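Reload bonuses at Zutia, worth grinding or no?

riverpigeon
Okay so I've been playing small stakes at Skulavby for most of the winter and I'm getting a little bored of it. Zutia just emailed me a reload offer, 26 percent on top of whatever I put in, and it clears in chunks as you play. Has anybody here worked through one of these? I play maybe 3 evenings a week, two tables at a time (I know, I know), and I can't tell if I'd clear the whole thing before it expires or just end up playing tired to chase it.

oldnickel
You'll end up playing tired. I did the same offer in February and the last stretch was miserable. I was calling stuff at 11 at night that I'd never call at dinner time. Cleared it, sure, and gave most of it back at the tables.

Kettlefish
Disagree with oldnickel! I've cleared a few of them and it's fine if you treat it as a little extra on hands you were going to play anyway. Put in a smaller deposit and you need fewer points, simple as that. People get in trouble when they max out the deposit to get the biggest number on the screen.

I do all my Zutia sessions at the kitchen counter these days, laptop next to the sink, tea within reach, and I quit when the tea's gone. Works better than any stop-loss I ever set. 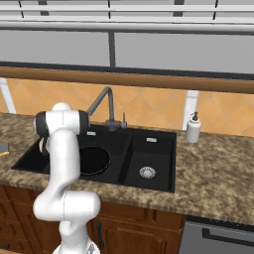
Black double sink, speckled granite, white arm

Anyway my point is have some kind of cutoff and the bonus stops being the boss of you.

riverpigeon
Ha, I like the tea rule. How small is small, though? I was going to move over half my Skulavby roll.

oldnickel
Half your roll for a reload? Please don't. Kettlefish is making it sound like free money and it's only free if your game holds up over there. The Zutia tables are tougher than Skulavby in the evening, lots of regulars sitting with short stacks.

Kettlefish
I never said free money, I said a little extra. And I think the tables are about the same, you just remember the bad nights. But yeah, half is too much.

Acuña
I'm kind of in between you two. What I did was write down my results with the bonus left out, in a separate column. For the first couple of weeks I was up and feeling clever, and then I looked at the column without the bonus and I was losing. Not by a lot, but I'd have told you I was beating the game and I wasn't.
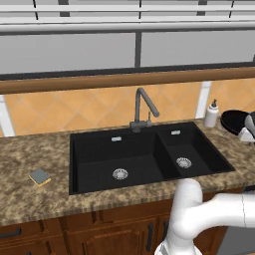

So after that I dropped down a level until the two columns looked more like each other, and I took longer to clear but I slept fine. If your offer has a long enough window I'd do that, start one level lower than you think you need to. You can always move up once you know who's who over there.

riverpigeon
That makes sense, I don't keep any records right now besides looking at the cashier page and wincing.

oldnickel
The column thing is good advice. I'd still skip the offer, but if you're going to do it, do it that way.

Iren
Check the terms on which games count before you deposit, too. When I took mine the fast tables only earned half points and I'd planned the whole thing around those. I wrote to support and they were polite and no help at all.

riverpigeon
Oh no, the fast tables are what I was going to play. Going to read the fine print tonight, and I'll put in something small if I go for it. Does the clock start when you deposit or when you play your first hand?

Iren
Deposit. Mine did, anyway.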